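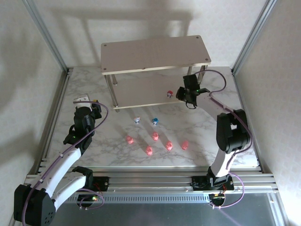 People say a lot of things about shadows, and plenty of those things are wrong. One you may have heard is that only solid things you can't see through have shadows. Sounds sensible, doesn't it? But the pink blocks let light through, and each one still has a short shadow next to it. See-through stuff usually stops a bit of the light, or bends it off to the side, and a bit is all it takes. So before you believe the next shadow "fact" somebody tells you, check it. We checked a few.

Claim: A shadow is black.

Hardly ever. Stand outside on a sunny day and look at your shadow on the grass. Is the grass black there? No, it's darker green. Your body is blocking the light that comes straight from the sun, but light is still bouncing in from the sky, the walls and the ground around you. If no light at all got into your shadow, you couldn't see the grass in it.

Claim: Your shadow disappears at noon.

Many books say so. The old sign by the clock tower in Drarkumby says so too: "At twelve o'clock the tower has no shadow." The tower is 136 feet tall, and we went at noon in December and found a very long shadow with a bus parked in it. For a shadow to shrink to nothing, the sun has to be straight overhead. That only happens in the part of the world near the equator, called the tropics, and even there it only happens on certain days. Everywhere else, your midday shadow gets shorter and then starts growing again. It doesn't vanish.

The clock can fool you as well. Twelve on the clock often isn't the moment when the sun is highest. Depending on where you live, that moment might come well after lunch.

Claim: A big shadow means something big.

Good for scary movies, bad for science. Hold your hand between a lamp and a wall. Move it toward the lamp and the shadow swells up until it could belong to a giant. Move it toward the wall and it shrinks almost to the size of your real hand. Your hand stayed the same the whole time. 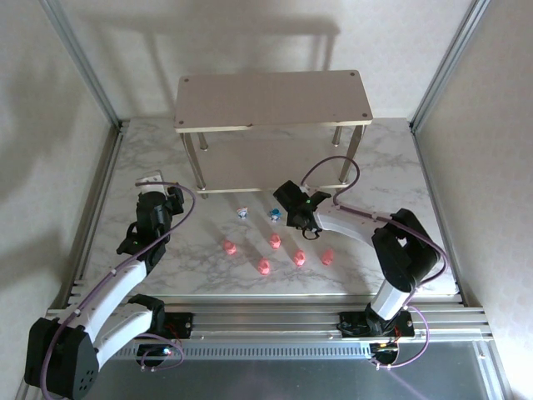 A soft gray shadow on the wall copies the shape of the shelf top and legs.

Claim: Shadows have sharp edges.

Some do, nearly. Look closely at most of them and you'll find a fuzzy border. The sun isn't a tiny dot, and neither is your ceiling light. At the fuzzy border, part of the light is blocked and part still gets past. Scientists call that border the penumbra (puh-NUM-bruh). The dark middle is the umbra. Try it with a pencil: hold it close to a sheet of paper in the sunshine, then lift it slowly and watch the edges go blurry.

Claim: A total eclipse makes it dark all day.

Old stories love this one. In a total eclipse of the sun, the moon's shadow falls on part of Earth and sweeps across it. In any one spot the sun is completely covered for about seven minutes at the very most, and usually a lot less. (Never look at the sun without proper eclipse glasses. Sunglasses won't do, whatever anyone says.)

Don't take our word for it

We could be wrong too, so test something yourself. Push a stick into the ground somewhere sunny and lay a pebble at the tip of its shadow. Start at 11 in the morning and add a pebble every half hour until you get bored — try to make it to three in the afternoon. Which pebble is closest to the stick? Was it the one you put down at twelve?

If you have a friend in another town, ask them to do the same on the same day, with a stick of the same height. Then compare. If your answers don't match, one of you may have made a mistake, or there may be a good reason for the difference. Finding out which is your job.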